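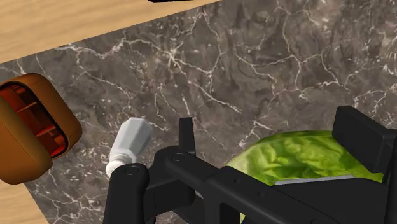

Chapter 3
After the Votes Are Counted: How Coalitions Get Made

I got hooked on coalition politics by accident. I was a graduate student spending a winter in Perura, supposedly to study local taxes, and an election happened while I was there. I stayed up until the results were in, went to bed thinking I knew who had won, and came down to breakfast to find the woman who ran my guesthouse laughing at me. Nobody had won, she said. Somebody had come first, and that was a different matter!

She was right, and I've been teaching some version of what she told me ever since. In Chapter 2 we looked at how votes become seats. This chapter picks up the story the morning after, when the seats are known and the posters are still hanging from the lampposts, and the party leaders (who have spent weeks saying awful things about one another) start picking up the phone.

If you grew up in a place where one party wins and moves into the big office the next day, or a couple of months later, some of this will feel strange. Bear with me. A great many of the world's democracies work this way, and once you get the hang of it you may find it more fun to follow than the campaign.

The case we'll keep coming back to

I'm going to lean on Perura a lot, mostly for its size. Its parliament has 79 seats, so a majority is 40, and you can do the arithmetic on a napkin. In the election I watched, the largest party fell well short. Call it the Farmers' Union, which is close enough to its real name in translation. Behind it came the Social Democrats, then a liberal party that did very well in the capital and terribly everywhere else, then two small parties that each had something particular to ask for. One wanted a rail line out to Pestov, a port town in the north that had lost its passenger trains years earlier. The other wanted the upper house abolished. They didn't much care about anything else, and that made them very easy or very hard to deal with, depending on who was asking.

Now, you'd think the Farmers' Union would simply call up whichever partner got it over the line. I thought so too. But getting to the magic number is only the first problem, and a lot of this chapter deals with the others: who gets to try first, what the parties trade, what they write down, and what happens when one of them changes its mind in March.
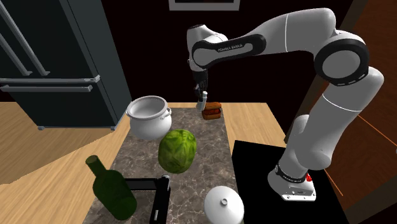 Does the party with the most seats always get to lead the government?

Coming first usually gives a party the first chance to try, but it doesn't guarantee anything. In most parliamentary systems, what counts is whether a majority will support a government, or at least put up with it. If the second and third parties can agree with each other and the largest party can't find a partner, the largest party goes into opposition. Voters sometimes call this unfair, and the losing leader always does, but it is perfectly legal in the countries we'll study.

In Perura it very nearly happened. The Social Democrats and the liberals got as far as a joint press conference, and then they fell out over the finance ministry. I still have the newspaper from the next morning, and I pull it out every fall to show my students how small the story was on the front page. The editors plainly thought it would blow over by lunch. Instead the talks were dead, and the Farmers' Union was back in the game with the rail-line people on board before the end of the month.

What you should notice about that (and I'll nag you about it again later) is that the parties didn't split over some grand question of principle. On paper the Social Democrats and the liberals agreed on nearly everything. They wanted the same job. When we get to the models, you'll meet a family of them that treats parties as caring mainly about policy, and another that treats them as caring mainly about office. I used to have a strong opinion about which one was right. These days I think you have to look at the country, and the year, and sometimes the hour of the night.

Next door, at a slower pace

Pestemora shares a border and a good deal of history with Perura, and its politics are a whole lot messier. After one of its elections the country went 389 days without a regular government. The old cabinet stayed on as caretakers, signing whatever had to be signed and putting off the rest. Schools opened. Pensions got paid. A friend there told me that for the first few months hardly anyone on her street talked about it, and then the hospital budget came up, and everyone did.
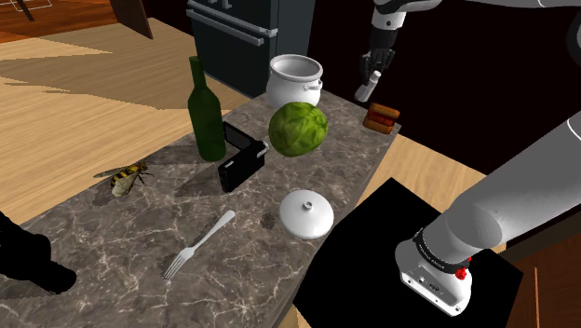 A caretaker cabinet can keep things running on last year's numbers, you see, but it isn't supposed to start anything new. So a hospital that had been promised a new wing got its old budget again, prices went up in the meantime, and the wing stayed a hole in the ground with a fence around it. When people ask me whether long coalition talks do any harm, that fence is what comes to mind. I'll give you the other side too, because there is one: the deal that finally came out of Pestemora was detailed, it was public, and the government that signed it served out its full term. The quick deal in Perura fell apart well before the next election was due.

I don't want you to take a rule away from two countries, so please don't write on the exam that slow is good and fast is bad. We'll look at a bigger set of cases in the second half of the chapter, and they're all over the place.

Words you'll need

Formateur: the person asked to put together a government, usually the leader of a party that has a decent shot at it.

Minority government: a government whose parties hold fewer than half the seats and who rely on others to vote with them, or to stay home.

Confidence vote: a vote on whether the government may stay in office. Lose it, and you're generally out.

Portfolio: a minister's area of work, such as finance or transportation. Parties bargain over these the way kids trade cards, and finance is the one everybody wants.

Before you read on

Pick a country you know a little about that has been governed by a coalition, and find out which party got which ministry. Jot it down and keep the list handy. We'll use it at the end of the next section, where I bring in the Hayashi scale, a simple way of scoring how much each ministry is worth to the party that holds it. I'd also like you to guess, before you see any scores, which partner got the better end of the deal. My own guesses are wrong a good part of the time, and I've been at this for years.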